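서랍 비우기, 침대 위에서

일요일 오전에 방 서랍장 맨 아래 칸을 비웠다. 지난번 이사 때 마지막으로 남은 물건들을 쓸어 담은 칸인데, 그 뒤로 제대로 열어 본 적이 없다. 이번에 열다가 중간에 걸렸다. 인형 하나가 위쪽 레일에 끼어 있었다. 자를 넣어 눌러서 뺐다.

정리는 늘 침대 위에서 한다. 바닥에 펼치면 허리가 아프고 책상은 좁다. 침대에 펼쳐 놓으면 밤에 자기 전까지는 어떻게든 치워야 하니까 마감도 생긴다. 이불은 위쪽으로 밀어 두고 꽃무늬 커버가 깔린 쪽만 썼다. 먼지가 좀 떨어지지만 어차피 커버는 그날 빨 생각이었다.

예전에는 정리할 때 종류별로 나눴다. 인형은 인형끼리, 문구는 문구끼리, 약은 약끼리. 그렇게 하면 보기에는 좋은데 버리는 게 없다. 모아 놓으면 다 필요해 보인다. 그래서 이번에는 어디로 갈 물건인지로 나눴다. 이 방에 남을 것, 다른 방으로 갈 것, 남에게 줄 것, 버릴 것. 그리고 모르겠는 것은 회색 트레이에 넣기로 했다. 트레이가 차면 더는 모르겠다고 할 수 없다는 규칙도 정했다.

트레이는 원래 무슨 상자에 딸려 온 것이다. 높이가 낮아서 물건을 쌓을 수 없고, 그래서 한눈에 보인다. 정리용품을 따로 살까 하고 그로스터(Groster)에 가서 칸막이 상자를 본 적도 있는데 서랍 깊이와 맞지 않아서 그냥 왔다. 결국 집에 있는 것을 쓰게 된다. 칸막이도 신발 상자 뚜껑을 잘라서 만들었다. 테이프를 안쪽으로만 붙이면 서랍을 여닫을 때 걸리지 않는다.

먼저 꺼낸 것은 종이류였다. 설명서, 보증서, 택배 송장. 설명서는 이제 없는 물건의 것이 절반이 넘었다. 드럴리어(Drallier) 가습기 설명서가 나왔는데 가습기는 이사 오기 전에 버렸다. 필터 교체 주기에 연필로 동그라미까지 쳐 놓았다. 송장은 주소 부분을 찢어서 따로 버렸다. 영수증 중에 글씨가 다 날아가서 백지가 된 것도 여러 장 있었다. 종이만 치웠는데 서랍이 많이 가벼워졌다.

그다음이 끈과 충전선이다. 어디에 쓰는지 아는 선에는 이름표를 붙이고 모르는 선은 집에 있는 기기에 하나씩 꽂아 보았다. 어디에도 안 맞는 선은 버리는 쪽으로 보냈다. 이건 생각보다 오래 걸렸다. 기기를 찾으러 거실과 부엌을 몇 번 왔다 갔다 했고, 그 사이에 커피가 다 식었다. 다음에는 선만 따로 모아서 저녁에 텔레비전을 보면서 하는 편이 낫겠다.

오래 걸린 것은 역시 인형이다. 크지도 않고 비싸지도 않은데 버리기가 어렵다. 받은 것도 있고 뽑은 것도 있고 출처를 모르는 것도 있다. 사무엘레 페리가 예전에 자기는 인형을 한 번씩 세탁해 보고 결정한다고 했다. 손으로 빨아서 말릴 정성이 들면 남기고, 귀찮으면 보낸다는 것이다. 괜찮은 방법 같아서 따라 하기로 했다. 작은 것은 세탁망에 넣어 미지근한 물에 중성세제를 풀고 눌러 빨면 된다. 비틀어 짜면 속이 뭉친다. 수건으로 싸서 물기를 빼고 그늘에 둔다. 두꺼운 것은 거의 50시간은 지나야 속까지 마르는 것 같다. 겉만 만져 보고 서랍에 넣었다가 냄새가 나서 다시 빤 적이 있다.

투명한 병에 든 초록색 흰색 조각들은 그대로 두기로 했다. 꺼내서 봐도 쓸 데가 없는데, 병째로 창가에 두면 괜찮을 것 같다. 창가 왼쪽은 화분 자리니까 오른쪽이다. 이걸로 서랍에서 자리를 꽤 차지하던 것이 하나 빠졌다.

작은 상자들은 하나씩 열어 보고 결정했다. 빈 상자를 모으는 버릇이 있어서, 들어 보고 가벼우면 일단 의심한다. 안에 다른 것을 넣어 둔 상자가 제일 곤란하다. 겉에 적힌 이름과 속이 다르면 다음에 찾을 때 못 찾는다. 이런 상자는 속을 꺼내 주머니로 옮기고 상자는 접었다. 서랍장에 넣을 주머니는 끈으로 조이는 것이 편하다. 지퍼백은 미끄러져서 자꾸 밑으로 들어간다.

점심은 건너뛰고 오후 2시가 조금 넘어서 버릴 것을 현관으로 내놓았다. 남은 것은 침대 위에 그대로 있었다.
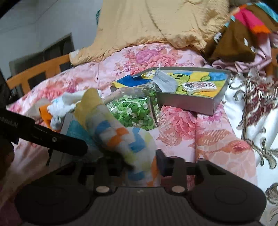
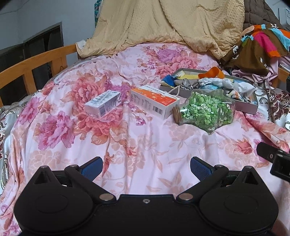 꽃무늬 커버 위에 펼쳐 놓은 것들. 회색 트레이가 그 트레이다.

트레이에 있던 것은 저녁에 다시 한 번 봤다. 하루 안에 두 번 보는 것이 좋다. 오전에는 못 버리던 것이 저녁이 되면 피곤해서 버려진다. 그래도 남은 것은 트레이째로 서랍에 넣고 뚜껑 자른 칸막이를 옆에 세웠다. 서랍은 이제 한 손으로 열린다. 위 칸은 11월에 할 생각이다. 위 칸은 옷이라서 방법이 다를 것 같다.

커버는 밤에 돌렸다.

댓글

Serena Colombo
모르겠는 것 칸을 트레이 하나로 막아 두는 건 저도 해 봐야겠어요. 저는 상자로 했더니 상자가 자꾸 늘어서 지금은 옷장 바닥이 전부 모르겠는 것입니다. 그리고 인형은 드라이어 찬바람으로 먼저 한 번 말리고 널면 조금 빨라요. 뜨거운 바람은 털이 상해서 안 되고요. 위 칸 옷 정리하시면 그것도 올려 주세요. 니트를 접는지 마는지가 궁금합니다.

글쓴이
찬바람은 안 해 봤습니다. 다음에 해 보겠습니다. 니트는 접어서 세워 둡니다. 걸어 두었다가 어깨가 늘어난 뒤로는 전부 접습니다.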